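Week 8: Does anyone save money by keeping old kit going?
Handout for the evening course on household and small office costs
Tutor: Onyekachi Yusuf

Last week we took the repair adverts at face value. Tonight we don't. The usual claim is that mending always beats buying new. I have heard it from shops, councils and my own brother-in-law, and I have yet to see the sums set out properly.

Start with what gets left out. A quoted repair price covers the part and the labour. It seldom covers your trip there and back, the days without the thing, or the chance that something else gives up a month later. The Heleck leaflet in your pack quotes 68 pounds for a desktop repair and says nothing on any of these. Ask why.

Then look at the other side, where the figures are no better. The Tritska price of 300 pounds for a new machine leaves out moving your files, a new cable or two, and the evening lost to setting up. Sellers are just as forgetful as menders.

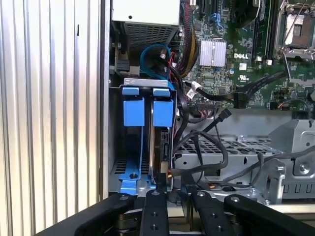

Inside a Dell desktop tower, and the open tower on a slotted table

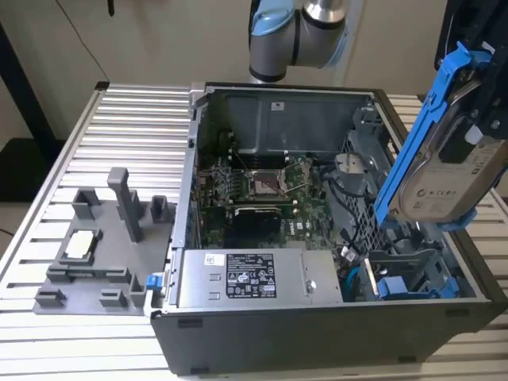
Now the word "lifetime". Obinna Afolabi's article (in the pack, pages 8 and 9) gives a desktop nine years. Nine years of what? He counts from the day of sale to the day of disposal, so a machine that sat under the stairs for half that time is scored as a great success. I'd strike out the whole table – or at least ask for hours of use.

Be careful with averages as well. If the people who answer a survey are the ones pleased with their repairs, the result will please everybody and tell you very little. The Ulik survey had this fault and the write-up skates over it.

For next time: choose one thing at home that was mended in the past few years. Write down every cost you can remember, and mark the ones you are guessing. Leave the guesses in. We'll compare lists before the October break and then move on to extended warranties, about which I am even less cheerful.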